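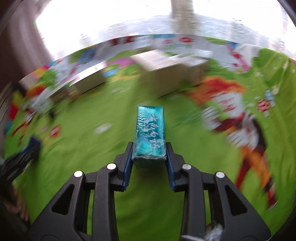
Figura 7 – Embalagem pequena azul-esverdeada.

4. Preparar a primeira encomenda no Junham

Chegou a parte mais divertida! Com o catálogo já importado, bastam poucos passos para ter a sua loja a expedir.

4.1 Abra o menu Encomendas e escolha Nova expedição.

4.2 Selecione o artigo e confirme o peso. O Junham guarda o valor – da próxima vez, o campo já vem preenchido.

4.3 Em Formato, escolha Envelope, Caixa ou Tubo. Se vende artigos de tamanhos muito diferentes, crie um formato próprio para cada um (pode guardar até 36).

4.4 Carregue em Gerar etiqueta e imprima a 100%, sem ajustar à página.

Nota: as etiquetas Drenano usam o modelo 1870. Escolha-o em Definições > Impressão antes de imprimir a primeira folha.
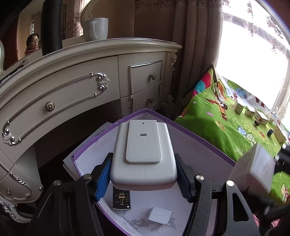

Figura 8 – Artigo cinzento em caixa aberta, com rebordo roxo.

4.5 Confira o artigo com a lista de conteúdo e só depois feche a caixa.

4.6 Cole a etiqueta na face maior, bem esticada, e marque a encomenda como Pronta. O cliente recebe logo o aviso – e é ótimo ver a primeira sair!

Atenção: uma etiqueta gerada é válida durante 7 dias. Passado esse prazo, anule-a e repita o passo 4.4.

Para agendar recolhas, avance para a secção 5.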